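Chapter 6
Buying a Simulated Work Cell

Chapter 5 covered the cost of building a simulation from scratch. Most small shops will not do that. They will license a finished package, load their own parts into it, and use it to check reach, camera placement, and control software before any hardware is ordered. This chapter works through one such package, Fetix, sold by Catterall as an annual license with a two-arm cell already set up. The same method of review applies to any competing product.

Fetix is sold in two tiers. The base tier costs 265 dollars per seat per month and includes 40 stock cells. The upper tier adds batch rendering and a parts converter. Both tiers include the wrist camera views used throughout this chapter, in which the gripper body fills the bottom of the view and the open fingers stand against whatever lies beyond them.

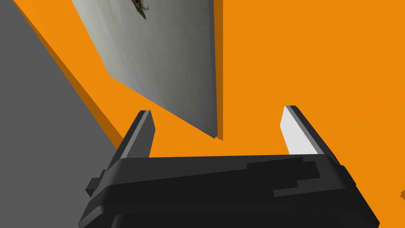 6.1 What the License Covers

A buyer should separate three things that sales literature tends to run together: the physics engine, the renderer, and the content. In Fetix the engine and the renderer are licensed together and cannot be swapped. The content is licensed per cell. A shop in Flutville that moves its account to a second site in Tollisport must register each cell again, and the fee schedule for doing so is in an appendix of the 239-page manual, not in the quotation.

Support is by ticket. The contract promises a first response within one working day and makes no promise about time to repair.

6.2 Judging the Wrist View

The wrist view is the input most often passed to a vision system, so its quality matters more than that of the overview. Two properties should be checked first. One is whether the fingers remain distinguishable from the background at the working pose. The other is whether cast shadows are present at all, as a detector tuned on shadowless renders will often fail on the shop floor.

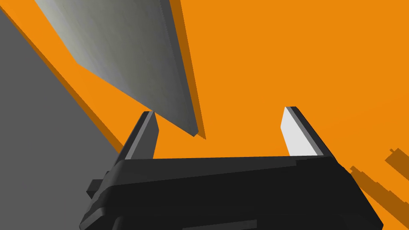

Shadow rendering in Fetix is on by default and can be set to off, hard, or soft. The setting is stored with the cell and is not carried over when a cell is copied. Surface color is set separately. The stock walls are a single flat color, convenient for segmentation but a poor stand-in for a painted wall with scuffs and glare. Buyers who need background variation should use a panel with an image mapped onto it.
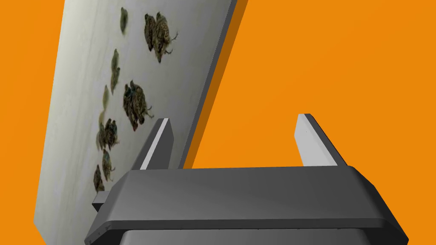
Mapped images are resampled on import. Fine detail such as plumage or small print can soften, and the manual gives no figure for the loss. The test is to import a chart with known line widths and read it back through the wrist view at the working distance.

6.3 The Overview Camera

An overview is used to confirm that the arms, the tabletop, and the walls stand in the intended relation. It is also the view in which a possible conflict between the two arms is easiest to spot.

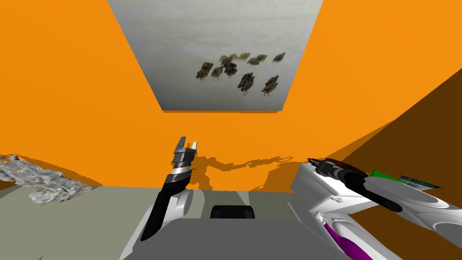
One reader of the draft chapter objected that an overview of this kind proves very little, and that a buyer should ask for the joint log as well, since a single viewpoint can hide a collision behind a link. The point is accepted. Fetix writes a joint log to a plain text file at the end of each run, and the trial version does the same.

6.4 Terms Used in This Chapter

Cell: the arms, fixtures, walls, and cameras saved together under one name.
Seat: one user account on one machine.
Working pose: the arm position at which the gripper begins its final approach.

Section 6.5 sets out the acceptance test. Readers should have the trial version installed and one stock cell loaded before going on.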